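Bring Back the Sunday Doubleheader

Two games. One ticket. Start at noon, done when you're done. That used to be a normal Sunday in this league and now it's a thing we do twice by accident when it rains, and even then they clear the park between games and make you pay again. I hate it. I've hated it for years and I'm finally writing it down because the Destberg front office put out next season's schedule and there is not one scheduled doubleheader on it. Zero. In August they have us playing a Tuesday, Wednesday, Thursday, off, Saturday. For what?

Yes I know the arguments. I've heard them all from the row behind me. Gates. Pitching. Travel. Attention spans, which is my favorite, coming from people who will sit through a four-hour football game that has eleven minutes of football in it.

Let's do gates first.

The park at Destberg holds 3,000. It does not get 3,000. On a weeknight in April I have sat there with the paid crowd announced at 372 and I'd bet a hot dog that a good chunk of the 372 were season tickets sitting at home in a drawer. So the team opens the gate, turns on the lights, pays the ushers and the guy on the organ (recorded organ now, fine, pays the guy who presses the button) and plays in front of a crowd you could fit on a few buses. Now take that dead Tuesday and stick it on the front of Sunday. You lose the 372. You also lose the light bill and the staff for the night. And you've got a Sunday people might plan around. Bring the grandparents. Bring a cooler if they'd let you, they should let you. Somebody who is in the park six hours eats twice. I'm no accountant but I have been in line for the second pretzel.

Gion Hauser, who ran the Pongate club back when Pongate had a club, used to put a twin bill on every other Sunday from June on. People came for the second game at three o'clock and paid the same as the noon people and didn't care. Kids came after church, after lunch, after whatever. He told a radio guy once that he never lost money on a Sunday, only on Mondays. Maybe that was just talk. But the man kept a team alive in a town that size for a long time, and the people who took over from him went to single games with fireworks and were gone in two seasons.

Pitching is the real argument so I'll be fair about it. You need two starters on one day. Seven innings each, the way they used to do it down here, so it's fourteen innings and not eighteen, but still. A staff that's already held together with tape is going to feel it by Wednesday. OK. So give them Monday and Tuesday off! That's the whole trade. You move the game, you get the day. Right now these kids play six days out of seven and spend the seventh on a bus to Drurkdale. A reliever's arm doesnt know what day it is but it knows how many times he got up to throw in the bullpen, and he gets up every night because every night there's a game.

And you'd see more players. This is the part I care about most. When there are two games the backup catcher catches one. Has to. The utility guy gets eight at bats in an afternoon instead of one pinch hit in the ninth with cold hands. Amnuay Kamolrat sat behind the everyday shortstop at Camenzind for most of a summer, never played, looked like a guy who'd been cut and not told. Rainout. Makeup doubleheader. He starts game two, makes a play in the hole I still talk about, doubles off the wall in left, and then he starts pretty much every day till the end. Would he have gotten in anyway? Sure, maybe. Maybe he goes home and sells tires. Development league, they call it. So develop somebody.
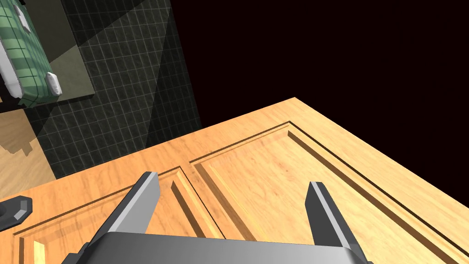

Also the strategy is better, and no one brings this up. Manager wins the first one by burning his closer, now what does he do at four-thirty with a one-run lead and the same closer sitting there with ice on him? Does he save the lefty? Does he pull the starter early in game one because he's down five and the real chance is game two? You can argue about that in the seats for an hour. In a single game you get one bullpen decision and drive home.

Then travel. Travel they have backwards. Thirty-six road dates on the new schedule, and if you doubled up even the Sundays you'd chop off hotel nights all over the place. Camenzind to Drurkdale is a long haul in a bus with bad air conditioning. You know what's cheaper than a hotel night? No hotel night.

The fan experience people, I don't know what to say to them. They want everything short. Short games, pitch clock, mascot race, get em in get em out. And I like the pitch clock! Really do. But the clock is the best case for my side. Games move now. A seven inning game with the clock is what, under two hours? You can play a pair of them in the time one used to take when I was a kid and every hitter had to redo his batting gloves. We made the games shorter and then used the extra time for nothing. We sent everybody to the parking lot at 3.

What I miss is the bit in between. The half hour. Grounds crew dragging the infield, half the crowd on the concourse, a player leaning on the rail eating a sandwich and talking to some eight year old about gloves. You'd move seats to get in the shade. Old guys filling out the second scorecard, grumbling becuase the lineup had changed and the PA hadn't said so. No promotion in the world gets you that.

So here's all I'm asking. Not every week. Once a month, June, July, August. Single admission, no clearing the park, seven and seven, first pitch at noon. Try it for one season and count the pretzels. If it flops I will shut up, and the row behind me can have that in writing.

The schedule says it's subject to change. Then change it. Season ticket renewals are due and mine is still on the kitchen counter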